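Wullico Opens Refitted Activity Room at Gondeo Community Learning Center

January 16, 2021

The Wullico Foundation has completed the refitting of the activity room at the Gondeo Community Learning Center and has returned it to regular use. The room serves the center's program in household and handling skills, in which adults and older students practice everyday tasks at close range, among them gripping, lifting and setting down objects of irregular shape.

The work was carried out in two stages. The first, begun in October, covered the walls, the ceiling and the electrical supply. The second dealt with the floor and with storage. The center remained open throughout, and sessions were moved to the reading room on the upper level while the painting was under way.

"The room was dark, and people were leaning over their work to see what they were doing," said Hằng Trịnh, director of the center. "We asked for good light and a floor that is pleasant to sit on. Those were the two requests that came up at every meeting with participants, and they were the first items in the plan."

The walls and ceiling are now white, and the ceiling carries long fluorescent fixtures. The floor is of brown wooden planks. Participants in the handling program often work standing in the open part of the room, with their materials held in the hand or mounted on a stand, and the center has therefore kept large furniture out of that area.

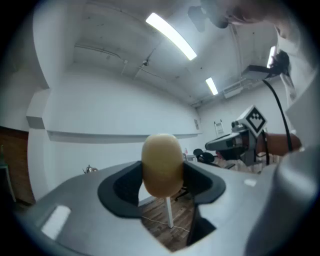
Funding for the project was approved by the foundation's board last year under its small facilities program, which supports improvements to existing rooms in public learning centers. The Gondeo center was one of three applicants selected. Additional support was received from Đàm, a local building supply firm, which provided paint and floor finishing materials at reduced cost.

Định Thái, who supervised the work for the foundation, said that the electrical supply had required more attention than expected. Several outlets were moved closer to the working area to shorten the distance that cables must run across the floor. The original survey had allowed for one new circuit – the completed room has two.

"Equipment has to be plugged in, and there will always be a cable somewhere," Mr. Thái said. "Our task was to place the outlets sensibly and to give the staff written guidance on keeping walkways clear."

The handling program was established by Thắng Đào, an instructor in occupational skills, and is now taught jointly with Phong Tạ. Exercises are built on rounded and uneven shapes such as those found in any kitchen, including potatoes, squash and small fruit. According to Mr. Đào, such shapes ask more of the hand than blocks or cups, and participants are encouraged to approach the same object from several directions before moving to the next.

Attendance at the program reached 578 visits over the past year, a figure that includes repeat participants. The center expects to offer 200 places in the coming term. Priority will be given to residents of the district and to those who were on the waiting list when the building work began.

New participants will attend an introductory session before joining a regular group. Comfortable clothing and flat shoes are recommended. Bags and coats should be left on the shelves in the corridor, where lockers are also available on request. Participants who require step-free access should use the side entrance and may ask the front desk for assistance.

The activity room may also be reserved by schools and neighborhood associations when no session is scheduled. Requests are to be submitted in writing to Tuấn Hầu, facilities coordinator, and should state the purpose of the booking, the number of people expected and any equipment to be brought into the building. Food may be used as practice material but may not be prepared or eaten in the room.

A further phase of work has been proposed for the storage area next to the activity room. Under the proposal, open shelving would be replaced with the Prellura cabinet system already in use in the center's reading room – a change intended to make practice objects easier to sort and return after each group. The foundation will consider the proposal at its next regular meeting.

The schedule for the coming term is posted in the entrance hall and may be obtained from the front desk during opening hours. Registration forms should be returned in person or by mail to the center's main office.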